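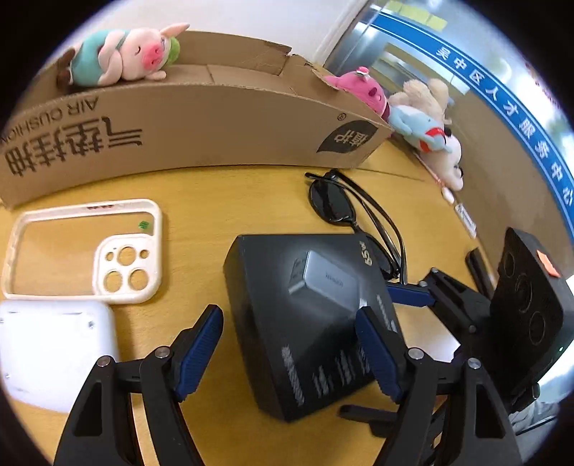
Packing plush toys for storage – reuse a carton or buy a tub?

Last updated: January 2025
Print this page | E-mail this page

stitchbin
We have five plush toys to put away until April, when my sister's place has a spare cupboard again. There's a pig in a green outfit, a hot pink one, a light blue one, a fluffy cream one and a white one. I kept a long brown carton that says AIR CUSHION on the side with a leaf logo, and I was going to use that. It has one flap with a torn edge. Is a second-hand carton all right for a few months, or should I get a plastic tub? They would be going in the bottom of a hall closet, not a garage.

maple_loft
A carton is fine in a closet. Line it with an old pillowcase or a clean sheet and fold the ends over the top. I've kept my kids' toys like that for years. Tape the torn flap on the inside and the outside, and run the tape well past the tear.

kerbside47
I'd go the tub. Cardboard picks up smells and silverfish like the glue. I have a Biltico 645 with the clip lid and it's been under the spare bed for two winters with no trouble. Mine was on sale at Evard.

maple_loft
Plastic holds damp in if the toys aren't properly dry. I opened a tub once and everything in it smelled like a basement. Cardboard at least breathes a bit.

kerbside47
Then dry them first. That's the toys, not the tub.

stitchbin
They were all washed in the fall except the pig, which only gets wiped with a cloth. The closet is dry as far as I know. There's a heating duct behind it.

greyteapot
Wash the pig or leave it out. One grubby toy will make the rest smell. If it can't go in the machine, put it in a bag with baking soda overnight, shake it, then vacuum it through a stocking. Check the seams before you start.

Also don't put the fluffy one at the bottom. Long pile goes flat and it takes a lot of brushing to get it back. Order I use, bottom to top:
- smooth, firm toys
- anything with clothes on
- long pile
- anything with a hair ornament or other bits glued to its head, facing up

stitchbin
Good point about the ornament. The pink one has a little pink and white thing on top of its head and I'd have put it in head first.

ninebark
Has anyone used vacuum bags? I got a pack from Trarnent and they shrink everything down to nothing.

greyteapot
I wouldn't for four months. The stuffing comes back lumpy. Fine for a move where you open them the same week.

ninebark
Mine came back OK after a summer – a bit creased around the ears, but a few minutes in the dryer on low fixed that.

greyteapot
Depends on the filling, I guess. Bean-filled ones don't care. Polyester ones I've had stay flat on one side for good.

kerbside47
For the closet floor, whichever you pick, get it up off the boards. Two offcuts of timber will do. My neighbour had a slow leak from the laundry next door and lost the bottom of every box.

maple_loft
Agree with that one. And write on the end of the carton, not the lid, so you can read it when something gets stacked on top. If there's already print on the side, stick a sheet of paper over it or somebody will toss it thinking it's packaging. Ask me how I know.

stitchbin
Going with the carton, lined with a sheet, on a bit of scrap shelving. The pig is getting the baking soda treatment tonight. I looked at the Najafi tubs too but they're too tall for the shelf above.

kerbside47
Fair enough. Throw in a cedar block if you have one, wrapped in a hanky so the oil doesn't mark the white toy.

ninebark
Lavender bags work too and they're cheaper.

greyteapot
Lavender does nothing for silverfish in my experience. It does smell nice.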